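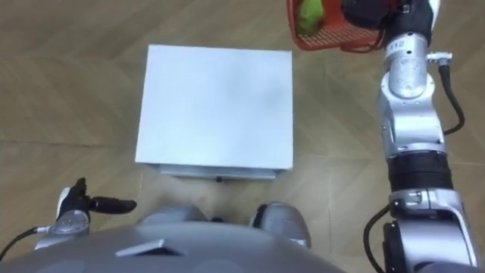

Section 4: Setting up for the basket exercise

Welcome back, and well done for getting through the start-up checks in Section 3. This is the part most new members have been looking forward to, and I do understand the temptation to skip straight to the moving arms, but please read the whole section through once before you touch anything. It takes a few minutes and a cup of tea, and it will save you a good deal of muttering later on.

The exercise is the one our club takes to the Davelmont open day. The robot carries the red basket, with one item inside, over to the white cabinet and sets it down on top. It sounds like nothing at all until you try to teach it.

You will need:
The robot, charged and checked as in Section 3
The white cabinet
The red plastic basket
One item of pretend or real produce (green shows up nicely against the red)
The club laptop with Fimus already open
A partner, who stays by the stop button the whole time

4.1 Placing the cabinet

1. Clear the floor of bags, coats and chair legs. Have a proper look behind you as well, as that is where people tend to leave their rucksacks.

2. Stand the cabinet straight ahead of the robot, with its front edge facing the robot's body. The distance from the body to that front edge should be 54 cm. Use the tape measure from the drawer and please don't guess, however good your eye is.

3. Wipe the top of the cabinet with a dry cloth. Nothing else should be on it, and that includes your phone.

4. Go round to the side and look along the floor. The planks in our room run in several directions, so they are no help at all for lining things up. Line the cabinet up with the robot's body and ignore the floor completely.

Note: If you come in and find the cabinet has been turned slightly by the group before you, start again from step 2. Nudging it back by eye never seems to get it quite square, and Fimus will notice even if you don't.

4.2 Loading the basket

5. Put your item in the basket before the basket goes anywhere near the gripper. Reaching into a basket that the robot is already holding is against the club rules, and Chanida Jaidee will quite rightly send you to sit down.

6. In Fimus, choose Right hand, then Open. Wait until the fingers have stopped.

7. Offer the basket up so that the fingers can take hold of its side. Keep your own fingers underneath the basket and well away from the rim.

8. Ask your partner to press Close, and say "clear" out loud when your hands are out of the way. Set the grip strength to 4 for the first try. If the basket sags, go up to 5, but a strong grip will bend the plastic over time and we have already been through more baskets than I would like to admit.

Caution: The left hand stays powered even though this exercise doesn't use it. Keep out from between the left hand and the cabinet for as long as the motors are on.

4.3 Checking the cables

9. Follow the cable on the outer side of the right arm with your eyes, from the wrist downwards. It should hang in an easy loop. A cable pulled tight will tug at its connector when the arm stretches out, and a very large loop can catch on the basket.

10. Do the same for the left arm.

11. If anything looks wrong, power down before you touch it. Vichien Khamphan keeps the spare ties and will show you how to use them - don't be shy about asking, he truly enjoys it.

4.4 The slow run

12. Load the file named Cumex 7. Earlier versions are still in the folder, and they were made for the old, taller stand, so please leave them be.

13. Set the speed to Slow and press Run. The arm should first hold the basket above the cabinet, then come down gently and let go.

14. Keep watching the basket the whole way. If it tips far enough that you think the item might roll out, press stop. You will not be told off for stopping too often.

15. Write the result in the Suksawat logbook, good or bad. Bad ones are a great help to whoever comes next.

Note: The hold position in step 13 was changed in April. If your printed copy of this guide shows a lower one, it is out of date, so pop it in the recycling and take a new copy from the shelf.

Section last revised May 30, 2023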